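Section 4: Swapping the gripper and running the stovetop comparison

If you've followed along so far, your arm is bolted down, the controller is talking to your laptop, and you've done at least one full homing run with nothing attached. Good! Now we get to the fun part, where you take off one gripper, put on another, and find out which one you'd trust near a saucepan.

I wrote this section for the two grippers I've spent the most time with, the Dradura long-finger and the Halham wide-jaw. The steps are the same for the Wiriya if you've got one, but the adapter plate is thicker, so see the note after step 6.

4.1 Before you start

You'll need the hex key that came in the controller box, the adapter plate for whichever gripper you're fitting, and a soft towel. The towel goes under the wrist. I dropped a gripper on a bare grate once and I can still find the dent with my thumb.

CAUTION: Gas off at the valve, every time, even if you only plan to be at the stove for two minutes. Everything in this section is done on a cold range.

4.2 Changing the gripper

1. Send the arm to the service pose (menu, Poses, Service). Wait for the click from the shoulder brake.

2. Press the stop button on the controller and leave it pressed. The screen should say HELD. If it says PAUSED you've hit the wrong button, and the arm can still move.

3. Unplug the gripper cable at the wrist. Pull on the collar and leave the wire alone.

4. Back out the four screws, working corner to corner. Keep one hand under the gripper on the last one. It's heavier than it looks!

5. Seat the new gripper so the notch lines up with the pin. If it rocks, take it off and try again. Don't let the screws pull it flat (I did this for a whole week and wondered why my grasps were all leaning to one side).

6. Tighten the screws corner to corner, snug but not cranked, then plug the cable back in and release the stop button.

Note: Wiriya owners need the longer screws from the small bag. The short ones will grab just enough thread to fool you.

4.3 Telling the controller what you did

The controller has no idea you changed anything until you say so, and this is the step people skip. Lucian Hodoroagă skipped it on a Thursday evening and called me up to tell me the Halham was junk. The Halham was fine. The controller thought it still had long fingers on, so it kept stopping short of everything.

1. Open Tools and pick your gripper from the list.

2. Run Open/Close Check. The fingers should travel all the way both ways without buzzing.

3. Look at the full-open reading. My Dradura gives 1,427 and my Halham gives 2,626. Yours will have its own numbers, so write them down on the inside cover of this guide. If they drift later on, you'll have something to compare against.

4. Set grip force to 10 for the first runs. You can go up from there. Going straight to 64, the highest setting I ever use in the kitchen, is a good way to shoot a spoon across the room.

4.4 The stovetop runs

I like the stove for comparing grippers because the grates are fussy. There are gaps to catch a finger in, the pieces all sit at slightly different heights, and the back row makes the arm stretch out and come down at an angle. A gripper that looks great on a flat table can get pretty clumsy back there.

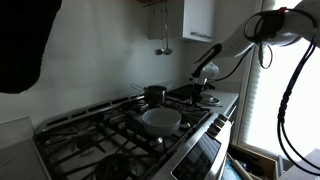
Start with the rear burners and work forward. I know that sounds backward, but the far reach is where the wrist angle gets awkward, and I'd rather find out early that a gripper can't get in there than after an hour of easy pickups up front.

1. Move the arm by hand control to just above your target and stop. Check your clearance on both sides of the fingers, and check the cables too. They should hang free with some slack left over.

2. Lower at slow speed until the fingers are at grasp height. Keep your thumb on stop.

3. Close, lift a hand's width, and hold while you count to five.

4. Set it back down in the same spot and open all the way before you raise the arm. All the way! Half-open fingers love to hook a pan handle on the way out.

5. Write down what happened, including the ugly ones. "Slipped, then held" is a useful note. "OK" isn't.

Repeat with the same objects in the same places for the second gripper. Silviu Oprea puts little bits of tape on the counter to mark where things go, and I've copied him ever since.

CAUTION: Ceramic doesn't forgive you. Leave bowls for last, stay at force 10, and use something you won't miss.

4.5 What I found

For narrow reaches between things, I pick the Dradura. It gets down into tight spots without bumping the neighbors. Its weak point is anything wide and smooth, where it tends to pinch the rim and let the rest swing. The Halham is steadier on those but needs a lot more elbow room.

If your runs come out the other way around, check the tool setting from 4.3 again before you blame the gripper. After that, go on to Section 5, camera mounting.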